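Skuvunley: mobile coverage complaints, cleaned up a bit

Version 2, last touched 20th January

What you get

One CSV file of 3000 complaints about mobile phone signal, sent in by customers of Skasten, a small network that rents its masts from bigger ones and gets shouted at on their behalf. Each row has a complaint, the first half of a postcode, the type of phone (if the customer knew it) and a label for what was wrong.

The labels are: no signal, slow data, dropped calls, billing, and other. Billing has nothing to do with coverage. People put it in the coverage form anyway, and we got tired of taking it out.

How it was labelled

Jaime Moreira did the first 1000 rows by hand. Woo-jin Yoo did the rest and disagreed with Jaime over what counts as slow. They settled on "the customer says so". Where a complaint fits two labels, the first one mentioned wins, even if the second takes up ten lines and is in capitals.

Known problems

Postcodes are where the customer lives, which may not be where the call dropped. Anyone writing from a train is a lost cause.

The times are a mess in February, when the Macedo form was switched off and its replacement stamped everything as midnight. Leave those out if you care about time of day.

Names and phone numbers were removed by a script called Jundolow. It also removed several villages that looked like surnames. We put back the ones we spotted. 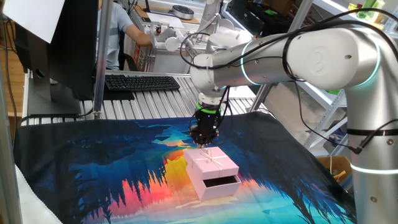
Loading it

The file is UTF-8, separated by commas, with quotes round the complaint text. Some complaints contain line breaks, so don't count lines and then write to tell us there are too many rows. Empty phone type means unknown. "Brick" means the customer wrote "brick".

Changes since version 1

Duplicates removed, except from one man whose complaints were all slightly different.

Fixes go to Woo-jin. Arguments about slow go to Jaime.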